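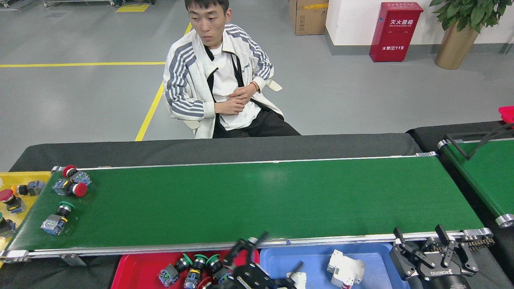
Melquiades Esquivel me corta antes de que termine la primera pregunta para decirme que la urticaria no se pega, que se lo ha explicado a media comarca y que aun así la gente sigue lavando las toallas aparte. Yo las lavé aparte, lo confieso. Me salieron ronchas en agosto, un martes por la noche, y a las tres de la madrugada estaba en la cocina con una bolsa de guisantes congelados en cada brazo y convencido de que había sido el melocotón.

Así que le pregunto por el melocotón, claro.

“Todo el mundo viene con un culpable”, me dice, y se ríe. “El marisco, el detergente nuevo, las fresas. A veces aciertan, ojo. Pero en muchos casos agudos lo que hay detrás es un catarro o cualquier otra infección vírica, sobre todo en niños, y otras veces nos quedamos sin saberlo. Eso a la gente le sienta fatal.”

A mí también me sentó fatal, la verdad. Esquivel lleva media vida viendo pieles en el consultorio Grewal y guarda casi 200 fotos que le han ido dejando los pacientes, todas de noche y casi todas movidas. Le parecen utilísimas (¡yo pensaba que las odiaría!). El motivo es sencillo: cada habón suele desaparecer en menos de un día y sale otro más allá, con lo que mucha gente llega a la consulta con la piel impecable y cara de haber hecho perder el tiempo al médico.

“Yo les pido que rodeen una roncha con bolígrafo y miren el reloj. Si al día siguiente sigue en el mismo sitio, si duele más que pica o si deja un moratón, quiero verla, porque puede ser otra cosa.”

Le pregunto cuándo hay que preocuparse de verdad y aquí se pone serio. Si se hincha la lengua o la garganta, si cuesta respirar, si hay mareo o vómitos junto con las ronchas, se llama a emergencias. Ni farmacia, ni esperar a ver, ni coger uno mismo el coche.

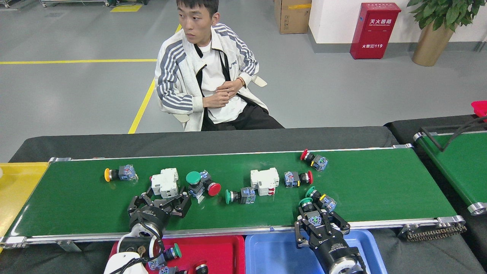

Iñaki Calvo

Con el tratamiento yo iba lleno de ideas raras, casi todas de mi cuñada. Pomadas, vinagre, baños de avena. Esquivel las escucha con paciencia y vuelve siempre a lo mismo: un antihistamínico de los que no dan sueño, tomado como lo haya indicado el médico y no solo cuando pica. “La gente se toma uno, mejora y lo deja en el cajón. Y a los dos días me llaman enfadados.” La ropa holgada y el agua templada ayudan, el calor y el alcohol suelen empeorarlo, y con el ibuprofeno o la aspirina conviene preguntar, que en algunas personas reavivan el brote.

¿Y si no se va? Cuando los brotes pasan de seis semanas ya se habla de urticaria crónica, y entonces cambia un poco la conversación. Me habla de una paciente de 56 años que llegó con una lista de alimentos prohibidos que ocupaba dos folios y que no comía prácticamente más que arroz y pollo. “Lo primero fue devolverle la comida. En la crónica la dieta rara vez es la explicación, y quitar cosas a ciegas deja a la gente triste y mal alimentada.” Si el antihistamínico se queda corto, se puede subir la dosis con control médico, y después hay otras opciones que ya lleva el especialista.

Lo mío duró nueve días. Le pregunto si puedo volver a comer melocotones y me contesta con otra pregunta, si los había comido antes sin problema. Toda la vida, le digo. ¿Y después de aquello? También, uno, a escondidas, la semana siguiente. “¿Y pasó algo?” Pues no, nada de nada.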